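Grisbridge Robotics Club forum > Student projects > Pick and place task, basket problems

mukel_fan
Hi all, stuck on our club project for October. Two arms, white table, toy banana, orange basket. Policy trained on 85 demos, gets 6 good ones then goes daft. Lines up nicely then hovers. Wrist cam or head cam to blame? One from each, wrist first
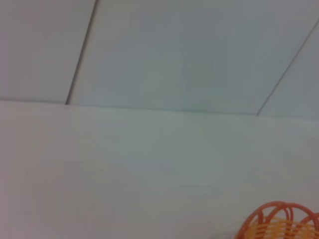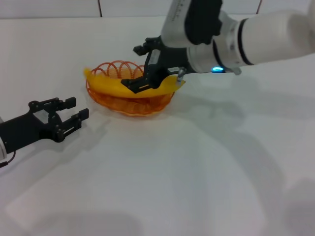
Trained at 400 steps per episode, no crop on anything. Left arm does nothing much in this task, gripper stays open. Demo to the rest of the club is Monday, so quick answers pls

Bravo963
wrist cam. if half your wrist frames are wall and ceiling the model learns wall and ceiling. I'd bin that stream and go head only

pretalell_tom
Disagree. Head only and you lose depth right when the finger gets to the banana – we tried it on the Pretalell kit, missed high every time. Keep both. Check the start pose insted

Bravo963
your table was half the size though

pretalell_tom
Same arms same grippers. Size isnt it

oddsocket
Are the 85 demos all the same basket position? Ours hovered like that till we moved it between takes

mukel_fan
er. yes. tape mark on the table for the first lot, never moved it after

oddsocket
well then. Do another batch with it shifted and turned a bit, banana too

Bravo963
still say drop the wrist cam

mukel_fan
Will try the new batch tonight with both cams, then one run head only so you two can stop. Lab shuts at 9 so might only get the frist half done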